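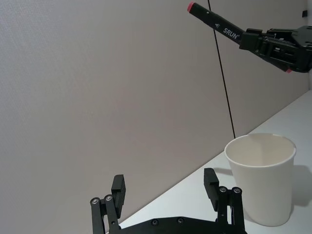 About us

Print this page | E-mail this page

Last updated in April by Musa Tamuno

Brikeck is a small news service that follows the conduct of elected members. We report on complaints made against them, the inquiries that follow, and what the parliaments and councils concerned do with the results. We do not cover election campaigns, and we do not endorse parties or candidates.

The service was set up by Musa Tamuno, who had spent 13 years as a parliamentary reporter and had grown used to seeing the first day of a story covered everywhere and the last day covered nowhere. An allegation would make the front pages. The finding, a year or more later, would be a paragraph, or would be missed altogether. Brikeck began as a weekly e-mail listing open inquiries and the stage each had reached. It went to nearly 300 readers at first, most of them other journalists and council clerks.

The e-mail still goes out, and it is still free. The website came later and now carries the full record.

What we publish

Each inquiry we follow has its own page. At the top is the present stage: complaint received, under investigation, report made, sanction decided, or closed. Below that are our reports in date order, with links to the published documents where these exist. A page stays up after the case is closed, including where the member has been cleared, and the result is shown in the heading so that it can be read without scrolling.

We have 200 such pages at present. The oldest is the Dornau expenses case, which was reopened after an appeal and has still not been settled. The longest is the one on the Stesanholm harbour contracts, where several members of the same council were named and each had a separate hearing.

We also publish a plain guide to the rules on gifts, outside jobs and paid travel. It is revised whenever the rules change.

How we work

We do not report an allegation simply for having been made. There has to be a formal complaint, a police or prosecutor's statement, court papers, or an account from two people who do not depend on each other for what they know. Where another news organisation has reported something from unnamed sources, we say so and say who reported it. We do not repeat it as our own finding.
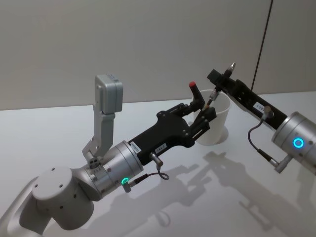 Members named in a report are asked for a reply before we publish. They are given at least a full working day, longer if the matter is complicated, and the reply is printed in the same article as the claim. If they decline to comment we say that they declined. If we could not reach them we say that instead – the two are different and readers should be told which it was.

We do not publish private photographs or messages, and we do not describe their contents beyond what is needed to understand the complaint. People who bring complaints about personal conduct are not named unless they have asked to be.

Corrections are placed at the top of the article and dated. We do not remove articles on request. We will add to them if there is a later decision that we have missed, and we are glad to be told of one.

Who we are

There are 2 full-time posts, the editor and a reporter, and a number of freelance contributors who are paid by the article. Musa Tamuno is the editor and has the final say on what is published. The contributors mostly cover regional councils, where we have no staff of our own. None of us may belong to a political party while working here, and contributors do not write about a council they have worked for or stood for.

Money

Brikeck is paid for by reader subscriptions to the document archive and by selling the weekly list to newsrooms in a form they can load into their own systems. We received a starting grant from the Ríos fund, which ended after our second year. The fund had no part in choosing what we covered. We take no money from parties, members or lobbying firms, and we do not carry political advertising.

Contact

Corrections, replies and documents should be sent to the editor using the form on the contact page. Please do not send original papers by post – a copy is enough, and we cannot promise to return anything. Messages are read between 9 am and 6 pm. Requests to reprint our reports are usually granted if the text is not changed and the date of publication is kept.

Print this page | E-mail this page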